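Bench notebook, shared shop, bin cell
March 15, 2021

Continuing from the dress pack entry. Goal for this session: get the arm to reach the bottom of the big gray bin in any wrist orientation without the cable loop touching a wall, then rerun the pick routine on the bar blocks.

Loop length first. The old routing had the yellow cable and the black hoses tied together all the way to the flange, and with the wrist turned past vertical the whole lot pulled tight as one piece. Cut all of the ties below the long link and started over. The yellow cable now takes the outside path with its own slack. The hoses take the inside path, shorter, tied to each other and to the outer loop at two points only. The bundle is held with a dark tie up near the elbow end and is free to slide a little at the next point down. Did not trim the tie ends. They will need trimming before we leave this running, they scratch.

Checked by jogging from the pendant, slow, one axis at a time. A4 and A6 both swing the loop, A5 mostly opens and closes it. Worst case is the tool rolled toward the left wall with the wrist low. Clearance there measured 80 mm at the widest part of the loop, up from basically nothing. I had asked for 100. Mwangi thinks 80 is enough provided we limit the roll in software, and I agree for now. Soft limits on A6 are set and written on the tape on the controller door.

Bin position next. The bin had crept on the table during the last round, so every pick was landing off in the same direction. Clamped on the left side to the wooden top and re-taught the base frame from three corners. Residual after teaching is 4 mm at the far corner. The walls flex when leaned on, so I do not expect to do better with this bin. If we want better we need a stiff frame under the rim. Danang has offcuts from the Kettunen table job that might be long enough.

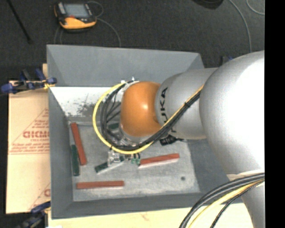 Block handling. We are on red and green bars for the moment, no other colors, so the segmentation has an easy job and any failure can be blamed on the mechanics. The detector handles both colors. Dark green in the shadow of a wall is the weakest case, confidence drops and the fitted angle jumps between cycles. An extra lamp over the bin helped the angle but put glare on the orange wrist cover, and the glare got picked up as a red candidate twice. Masked the arm out of the image using the joint positions. Mask is generous and should be tightened later.

Picks in the open middle of the floor are routine. Picks close to a wall are the problem. A bar lying parallel to a wall leaves no room for the outer finger, and the planner either rejects it or comes in tilted and drags the bracket along the side. Options discussed:

(a) Push first. Come down on the inner side of the bar with the gripper closed, drag it toward the center, retract, look again, pick. Costs one extra camera cycle.

(b) Pick by the end. Works only if the end is clear and the bar is not against a second one.

(c) Thinner outer finger. Danang can print one from the Stolivari nylon, but the last thin part he printed bent under load and I would like to see numbers first.

Wrote (a) in the afternoon. It is crude: fixed drag distance, fixed height, no contact sensing. Two bars lying side by side move together and arrive in the middle still side by side, so the next pick closes on one and nudges the other. Acceptable. Drag height is now 8 mm off the floor. Lower than that and the fingertips catch on the worn spots.

Total cycle counter reads 763 since the new fingers went on. No visible wear at the pads when I had the gripper open on the bench this morning. One of the push-in air fittings had a slow leak, found with soap water. Recut the tube square and reseated it. Pressure held over lunch.

One stop during the session, my fault. Left the pendant override at a higher setting than I thought and the arm came down into the approach point fast enough to swing the loop against the near wall. No damage, the tie at the bottom of the loop slipped and I replaced it. Override check goes at the top of the startup sheet - Mwangi has the file open, he will add it.

Open items:

- Trim tie ends, add a sleeve where the hoses cross the link.
- Tighten the arm mask.
- Try the Tamero vacuum cup on bars flat against the wall before anyone prints thin fingers.
- Lamp needs a diffuser. Baking paper is fine as a test, not as a fix.
- Move the pendant hook closer. The pendant keeps ending up on the floor.
- Ask Danang whether the frame offcuts are spoken for.

Leaving the base frame as taught. If the bin gets bumped, re-teach from the same three corners, far left first, and log the residual.

Recent entries
Dress pack: what came off and why
Cokden regulator swap, pressure log
Base frame teaching, short version
Finger pads, second batch
Table leveling and the soft spot in the floor
Startup sheet, revision notes
Parts shelf inventory, September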